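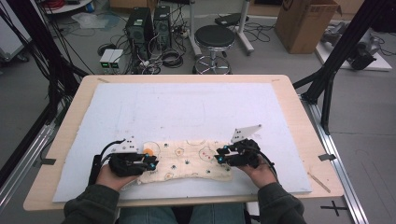
Cream printed cloth with little round animal faces and green dots

Filed under: Rice & Eggs, Weeknight Suppers
By Wakana Oshima | 11/29/24
106 shares | 12 comments

Garlic Rice with a Fried Egg on Top

I make garlic rice when there is a container of leftover rice in the fridge and I can't face another trip to the store, so I make it a lot. It's a close cousin of fried rice, but you don't need to chop a pile of vegetables or hunt down anything special. You need cold rice, more garlic than seems polite, some butter, a splash of soy sauce, and an egg for each person. My husband would tell you two eggs for each person, and I've stopped arguing with him about it.

For two hungry people I use:

3 cups cold cooked rice, short or medium grain
6 cloves garlic
2 tablespoons plain oil, plus more for the eggs
1 tablespoon butter
2 teaspoons soy sauce
2 eggs
2 scallions
Salt and black pepper

Start with the rice. Yesterday's is perfect. If you only have fresh rice, spread it out on a sheet pan, let the steam come off, and put it in the fridge uncovered while you get everything else ready (I've been known to stick the whole pan in the freezer next to the peas for a few minutes, and it was fine). Wet your fingers and break up the big clumps before it goes anywhere near the stove. It's so much easier to do it now than to stand there whacking at it with a spatula later.

Slice the garlic thin, but don't go crazy. I used to mince it, and then it would burn while I was looking for the soy sauce. Slices give you more time and they turn into little chips, and those are the best part of the whole bowl!

Put the oil and garlic in a cold skillet together and turn the heat to medium-low. Stir it now and then. It'll do nothing for a while, then it will start to bubble at the edges, and after that it moves fast. Scoop the slices out onto a paper towel when they're pale gold, because they keep coloring after they leave the pan. Leave the oil where it is. You're going to cook the rice in it.

Turn the heat up to medium-high, add the rice, and press it flat against the pan. Now leave it alone for a minute or so. Toss, press, and leave it again. When you see some toasty bits, push the rice to one side, drop the butter in the empty spot, and pour the soy sauce right on top of the butter so it sizzles. Stir everything together and taste it for salt. Add plenty of black pepper, then divide it between two bowls and put a plate over each one to hold the heat.

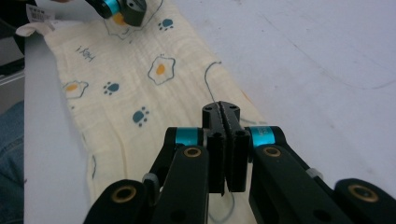 Eggs are where people get nervous, and there's really no need. Wipe out the skillet, set it over medium heat, and add enough oil to coat the bottom well. Crack each egg into a small cup first, so you can fish out any shell, and slide it in from close to the surface. What I'm hoping for is an egg like the ones printed on that cream cloth, with a wavy, uneven edge and a small orange yolk sitting in it. Mine rarely get the yolk so neatly oval, but a wavy edge you can count on, and if the pan is good and warm it'll go brown and lacy too. Tilt the pan and spoon a bit of the hot oil over the white near the yolk, where it's always slowest to set. Stop when the white is firm and the yolk still wobbles.

If you like your yolk cooked through, put a lid on for another minute or two. My friend Shinji Okabe flips his and presses down on it with the spatula, and he's a perfectly nice man otherwise.

Slide an egg onto each bowl of rice, scatter the garlic chips and sliced scallions over the top, and eat it right away with a spoon.

A few extra notes

Brown rice works, though it stays chewier and wants a little more butter. Leftover jasmine rice is good too, but it won't give you as many crusty bits.

You can fry the garlic a day ahead. Keep the chips in a jar once they've cooled completely, and keep the oil in the fridge in something separate. I wouldn't hold either one longer than a day.

Frozen peas or corn can go in with the rice. Kimchi is wonderful, but squeeze it out first and go easy on the soy sauce. Last June I was putting chopped snap peas in everything, and they were very good in this, tossed in at the end so they kept their crunch.

To double it, cook the rice in two batches. A crowded pan steams the rice and you'll be left wondering where your toasty bits went.

12 comments | Share this recipe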